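2026-01-06

Up before six to check the sampler on the roof at Plodlow. The overnight filter had a gray film on it, darker than yesterday's. Woodsmoke again, I think. The air was still and the smoke from the valley lay flat over the houses until midmorning.

The fine particle reading peaked at 33 micrograms. Amier, on the ridge, stayed in single digits all night. The two stations are 300 meters apart in height and on a night like this they may as well be in different states. Pressure was 1,014 millibars at both after correction, so no help there.

Swapped the filter, logged the flow rate, wiped down the inlet. The pump is louder than it was in October. I wrote that down too.
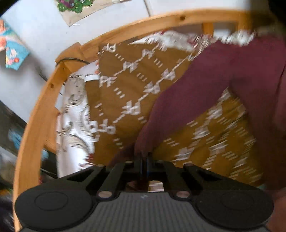 From the Plodlow air diary
Posted under: Winter smoke

After lunch I went through the Mendes data. The ozone monitor there had a gap of more than 6 hours and then came back reading low. I ran a zero check from my desk and it passed, so the low values may be real. Cold, dim days do not make much ozone, and traffic exhaust uses up what there is. I flagged the gap and left the rest alone.

The Wurkix logger still drops the first line of every file. I add it back by hand. Asked for the update again.

Wind is supposed to pick up from the west tonight, which should clear the valley. I set the sampler to change over at midnight so the two halves end up on separate filters. Need to order more filters and find the spare pump gasket.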